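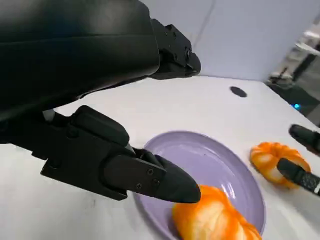
Black robot arm and gripper above a bright surface.

Clunda bridge lane closure, 14/11/2022

Lane two of the Owen Road bridge in Clunda will close to northbound traffic for 5 weeks while expansion joints are replaced. The contractor is Gristarard. A 400 m taper will be set out south of the Stiner roundabout, with a temporary limit of 30 mph through the works.

Joints on the east side will be cut out first. Resurfacing follows in December, under overnight closures between 2200 and 0500. Buses will be diverted via Mill Lane on those nights, and 2 stops will be suspended.

Aníbal Rivadeneyra, the project engineer, said the existing joints no longer met the movement range required for the deck. Lucero Guzmán is handling access requests from frontagers. Abnormal loads need 4 working days' notice.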